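Cleaning out the fridge before a trip

6/24/24

We leave for Sadton in 9 days and I have started eating down the fridge. I do this before every long trip, and I have gotten better at it since the year we came home to a bag of liquid spinach.

My first step is to stop buying anything except milk and bread. Then I write down what is left and tape the list to a cupboard door. This time it had mustard in three kinds, half a cabbage, a jar of pickled beets from Heike Lindemann, eggs, and a lot of cheese ends. The cheese ends went into a potato bake on the first night. The cabbage got fried with noodles and lasted two meals.

Eggs are easy. I boil whatever is left the night before and we eat them on the train with salt.

The freezer is harder. I found soup from December with no label, so that was lunch for two days. It was lentil. I label things now, or at least I bought the tape.

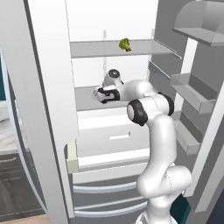

Reaching into the fridge.

Once the shelves are clear I take them out and wash them in the tub with dish soap. They don't fit in our sink. I leave the fridge running while we're gone, with the butter and the mustard in it. My mother always unplugged hers and propped the door open with a wooden spoon.

The beets are still in there. I may take them with us.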